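3rd June, teleop thread, typing this between resets

1/ New task. Pick up the soft stuff by remote, one grab at a time. Horacio on the controller this morning, me after lunch. Target is 60 good demos by tonight

2/ Fabric is so much harder than blocks. Close too early and you pinch a fold, nothing behind it. Horacio scrapped three in a row, then got the hang of it

3/ Trick so far: come in open, go lower than feels right, wait a beat, THEN close. Slow hands. The policy copies your hesitation too so dont dither

4/ Tried moving the arm by hand as well. Nicer feel, but my sleeve kept getting in the wrist view so back to remote

5/ Total across all tasks is 1,791 now. Would trade up to 900 of the early ones for cleaner aproaches tbh

6/ ok my turn, wrist view:

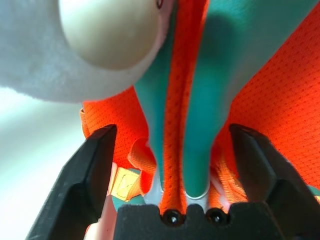

Fingers open, white plush and orange mesh right up close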